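The decluttering business wants your money twice

Last October I paid Stundeo 14 dollars a month to tell me I own too much. The app sends a reminder at 7 a.m. and a quiz about my feelings toward my coats. By the second week it was also selling me storage boxes.
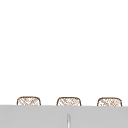
I have doubts about any cure that comes with a shopping list. Erick Kombo, who teaches Stundeo's paid course out of Gikport, told our class that clutter is "delayed decisions." Fine. My decision about the bread machine was made years ago. I like bread.

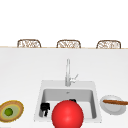
The company boasts that its members cleared out 3390 items in one spring. It doesn't say how many they bought back. I replaced 2 of mine before summer, a colander and a good flashlight, and paid more for both – the old ones went to the thrift store for nothing.

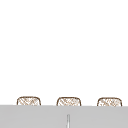

Then there's the guilt. The Dendov method, which the course borrows from heavily, treats a full closet as a moral failing. My grandmother kept string, jars and every button she ever met, and she was the calmest person in Bassi. People who have been broke tend to keep things. A course that can't tell thrift from a disorder shouldn't be charging for advice.
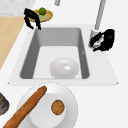

So should you throw anything out? Throw out what's broken and what you trip over, and leave the rest alone until you move. I canceled in the spring. The reminders still come at 7.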